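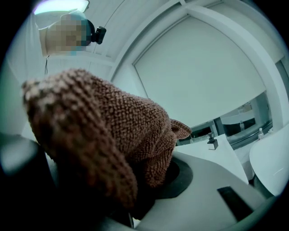 Washing chunky knits without wrecking them is what I need help with, and I'd be grateful for any advice at all. My aunt gave me a few things she made herself, and one of them has gotten dingy from being handled every day. It's a nubbly seed stitch in mixed browns, tan and cream, with a little flap at one end that sticks up like an ear -- I'm so fond of that flap! I don't know what the yarn is. Can I wash it in the bathroom basin, and will the bumpy stitches go flat on me?

Neema Lema

Hi Neema, what a sweet thing to own! Seed stitch is tougher than it looks. Use cool water and a drop of mild soap, let it soak, and please don't rub or wring. Lift it out with both hands underneath, because heavy yarn stretches terribly when it's full of water. Roll it in a towel, press, and dry it flat with the flap propped up the way you like it. I do mine in a basin with a good wide rim, much like this one, and it saves my back.

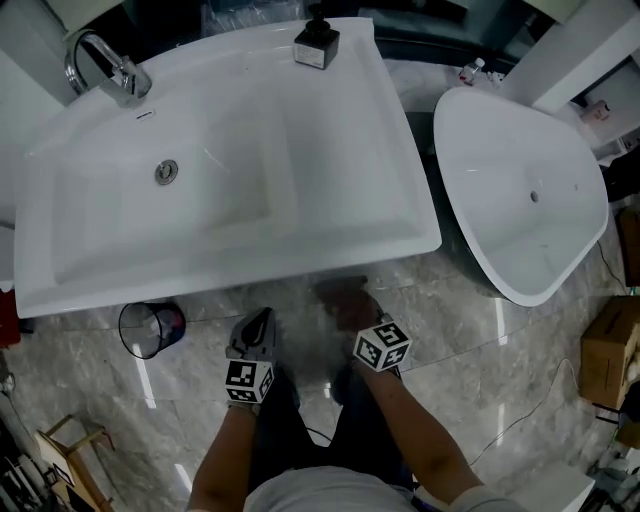
White basin with the tub beside it, and something fluffy on the floor

Fluffy white things I wash separately, by the way -- they shed onto brown wool and you'll be picking at it all evening.

Joyce Kirui

I just put mine in the machine on delicate for 40 minutes and it was fine. Might have been acrylic though.

Mirsad Karagiannis

Related
Can I steam a wool blanket?
Getting lint off dark knits (90 replies)
Best soap for hand washing
How to dry a bath mat indoors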